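thread time. moved into a 1960s rental in June and the water bill nearly killed me so I've been cutting it down. notes as I go, no order really

1/ first bill: 82 bucks. for ONE person. old place was nowhere near that. called the water company (Ditska, if you're local you already know the hold music) and they said "that's normal for the building." ok well I don't want it to be normal

2/ read your meter. mine's under a metal lid by the sidewalk, took a screwdriver to get it up. write the number down before bed, dont run anything, check at 7 am. if it moved you've got a leak somewhere. mine moved

3/ kitchen faucet first. slow drip, been putting a bowl under it like an idiot. new washer from McAlister Hardware, less than a coffee. shut the water off UNDER THE SINK first. ask my ceiling light how I know

4/ shower. bought a low flow head, the Clamus one. hated it for 2 days, now can't tell. wrap the threads with the white tape, clockwise, couple turns. hand tight and then a tiny bit more

5/ dishes - I was rinsing everything with the tap wide open. switched to a tub of soapy water and a quick rinse at the end. boring. works

6/ laundry: full loads only. the machine has an eco setting that takes forever, I just start it and go out. towels do not need washing after every use, fight me

7/ plants. the bucket in the shower thing is real, catches the cold water while you wait for it to warm up. balcony tomatoes dont care where it came from. they got huge

8/ ok the toilet. the big one. food coloring in the TANK not the bowl, wait a while, no flushing. then go look straight down. color in the bowl = bad flapper 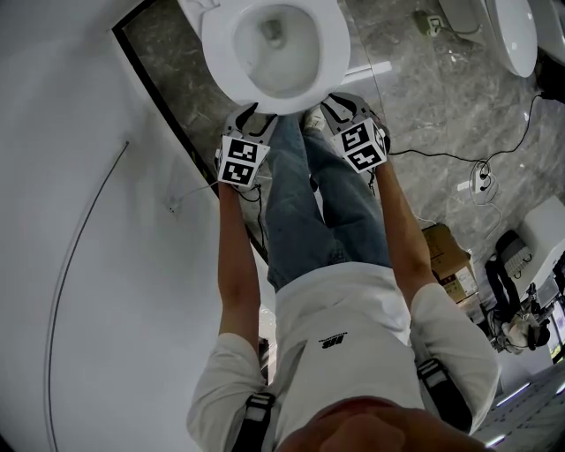 9/ flapper swap. water off at the wall, flush to empty the tank, unhook the old one off its two little pegs, hook the chain on the new one. leave a bit of slack in the chain or it wont seal. bring the old one to the store so you get teh right size, I did not and went twice

10/ meter test again that night. same number in the morning!! did it twice bc I didn't trust it

11/ someone asked about Drarkia, the app that's supposed to track your usage. tried it, wanted my location and a subscription. I use a sticky note on the fridge

12/ next up is the outside spigot, which wobbles. will add to this when I get to it. if yours wobbled and you fixed it, tell me how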